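Neue Studie: Regionale Mindestlöhne verändern Preise im Handwerk kaum

Bekilbridge, 12. Februar 2024. Das Wirtschaftsforschungsinstitut Simmont hat eine Untersuchung zu regionalen Lohnuntergrenzen im Ausbaugewerbe vorgelegt. Die Autorinnen Liv Strömberg und Hjørdis Granström werteten Abrechnungen von 400 Betrieben in 13 Bezirken aus. Nach ihren Ergebnissen stiegen die Endpreise nach einer Lohnerhöhung deutlich schwächer als die Personalkosten. 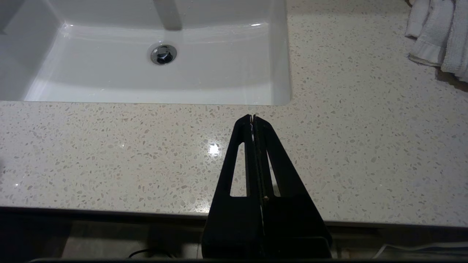
Untersucht wurden Betriebe mit höchstens 500 Beschäftigten. Die Studie trennt Lohn-, Material- und Fahrtkosten und vergleicht Aufträge gleicher Art vor und nach der Anpassung. Bei einem weißen Unterbaubecken in einer gesprenkelten Arbeitsplatte etwa fallen Zuschnitt, Montage und Anschluss als getrennte Posten an. Solche Aufträge lassen sich zwischen den Bezirken gut vergleichen. Bei größeren Umbauten war das nur eingeschränkt möglich, sie gehen deshalb mit geringerem Gewicht in die Schätzung ein.

»Die Betriebe haben einen Teil der Mehrkosten über kleinere Margen aufgefangen«, sagt Strömberg. »Einen Rückgang der Beschäftigung sehen wir in den Daten nicht.« Für Betriebe mit weniger als fünf Beschäftigten sei die Aussage allerdings unsicher. 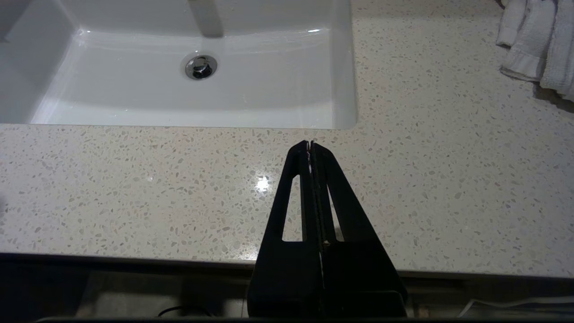 Veröffentlichung und Bezug

Der Bericht erscheint in der Reihe »Simmont Arbeitspapiere« und kann beim Institut kostenlos angefordert werden. Eine Fortschreibung mit Daten aus Flandora ist für August geplant. Ansprechpartner für die Presse ist Torbjørn Lunde.

Kommentare (2)

Tùng Nghiêm
Wurden Subunternehmer mitgezählt? Bei uns in Grønli läuft die Hälfte der Montagen darüber.

Siv Sjöberg
Kleinere Margen hält man ein Jahr durch, vielleicht zwei. Mich würde der längere Zeitraum interessieren.

Weitere Meldungen
Ausbildungsvergütung und Abbruchquoten im Vergleich
Wohnkosten von Berufspendlern in Flandora
Simmont erweitert Datenzentrum in Bekilbridge

Kontakt | Impressum | © Simmont | Nach oben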